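Shared Workshop Puts Two-Arm Test Bench Through Its Paces

Print | E-mail
Shares: 59 | Comments: 2

Members of the Gerkumeck shared workshop are building a two-arm bench for handling circuit boards, and they are working out the layout in simulation before they bolt anything down. Ilse Pfeiffer started the project in April with 15 members.

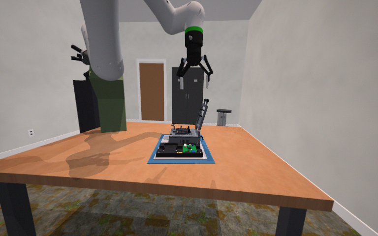
Placing the test fixture has taken the most time, Pfeiffer said. Its lid needs room to swing, and the arms need to reach the board tray without hitting each other. The group has logged 233 simulated runs -- most of them short.

Svenja Fuchs is writing the control software. She plans to show it at the workshop's next open evening, at 7 p.m.

Related items
Meinecke Tool Library Extends Evening Hours
Pusolura Club Seeks Used Stepper Motors
Soment Makers Move to Larger Space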